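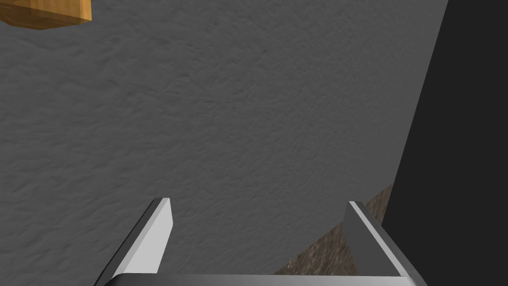 Speaker notes: Teaching by hand, teaching by remote
Montri Boonyarit, Grallisham meeting, Oct 23, 2020
Slot is 35 minutes including questions. Slides marked (skip) go first if the session starts late.

Slide 1. Wrist view in simulation

Leave this up while people sit down. Start by pointing out the two fingers at the bottom, open, with nothing between them. Then the block, top left. Only a corner of it is in view.

Ask the room which way they would move. Most will say up and left. Follow-up: how far? Give them a few seconds. One still from the wrist gives the direction and very little about the distance.

Say that the operator has the same trouble as the learned policy. If the operator is looking at a second view and the policy gets only this one, the recording contains decisions the policy has no means of explaining. Come back to this on slide 6.

Slide 2. Terms

Hand guiding: a person holds the arm and moves it through the task. Joint positions are recorded. Also called kinesthetic teaching.
Remote control: a person moves some other device and the arm follows. The device may be a handheld controller, a 3D mouse, or a smaller copy of the arm.
Demonstration: one recorded run, start to finish, including the idle time at both ends unless trimmed.
Policy: whatever maps the current observation to the next command.

Do not spend more than a minute. The Marden people know all of this, the Prindbridge people may not.

Slide 3. Hand guiding

Works well when the arm is light and gravity compensation is decent. The person feels contact directly through the arm. New users get usable runs on the first afternoon.

Problems, in the order we met them:
The person's hands and forearms are in the camera view. The policy will never see them at run time.
The recorded path is what the arm did while pushed, and there is no command stream. Commands have to be rebuilt from positions afterward.
Opening and closing the gripper needs a button or a pedal. People press it late.
It cannot be done in simulation at all unless a real arm drives the simulated one.

On the second point, mention the replay pass. We play the joint path back with nobody touching the arm and record the images then. That fixes the hands in view and gives a real command stream. It doubles the recording time, and the objects have to be put back where they started. With a loose block a few millimeters of error is enough to spoil the grasp.

Slide 4. Remote control

Commands are recorded as sent. The view is clean. The same setup drives the real arm or the simulated one with a change of one setting.

The cost is feel. Without force feedback, operators slow down near contact and watch the fingertips. Pauses show up in the data as long stretches of near-zero motion, and a policy trained on them learns to wait. We trim any pause longer than 7 frames. Somebody will ask why 7. We tried a few values on the December pilot and stopped when the stalling went away. There is no theory behind it.

Also mention mapping. When the view is from the wrist, pushing the stick forward should move the fingers toward the top of the screen. Our first version mapped the stick to the base of the arm. Operators had to rotate everything mentally and overshot sideways. If a question comes up about camera frame versus base frame, the backup slide has the diagram.

Slide 5. The recording set

Task is pick up the block and lift it clear. Simulated table, simulated parallel gripper, remote control throughout.
1251 demonstrations kept after trimming and review.
32 operators. Kaczmarczyk's group supplied the review tool.
Start positions of the block and arm are randomized for each run.

Say clearly that failed grasps followed by a second try were kept. We removed runs in which the block left the table and runs where the operator gave up. Retries turned out to be the most useful part of the set. Policies trained without them close on air and then lift anyway.

Slide 6. What the operator could see

Return to the opening picture (it is repeated on this slide, smaller). The fingers are close to an edge of the work surface and the block is a long way off in the opposite corner. From a start like this, operators with an added overhead view move in one diagonal line. Operators with the wrist view alone tend to move in two stages: first bring the block toward the middle, then approach.

The two-stage runs are slower. They are also easier to learn from, as every move can be explained by something on the screen. We now lock the overhead view during recording. Expect objections from the operators in the room. Their times did get worse and they are right to say so.

A harder start is the one where the block is outside the view entirely. Then the operator has to search, and people search in different ways. Averaging a left search with a right search gives a policy that does neither. We asked everyone to sweep left first. Crude, but it works well enough for one object.

Slide 7. (skip) Sliders for playback speed

Only if asked.

Slide 8. Advice for a first set

Record ten runs, train, look at the failures, then record more. Do not collect the whole set first.
Write the start and end conditions down and tape them to the operator's desk.
Store raw commands and raw images. Trim in a copy.
Record the operator ID with every run. We did not at first and lost the ability to sort out the mapping problem.
Let operators practice until their times level off, and throw the practice runs away.

Slide 9. Open items

Mixing hand-guided runs on the real arm with remote runs in simulation. Marden has tried this with a shared action format and has early numbers. Defer to them.
Force feedback on a low-cost controller. Prindbridge has a unit on loan until December.
Surface texture. Our simulated tabletop is a plain mottled gray. Policies trained on it alone do poorly when the surface changes, and we have not settled on how much variation to add.

Questions. Repeat each one into the microphone before answering. Backup slides follow: frame diagram, trimming code, table of start ranges.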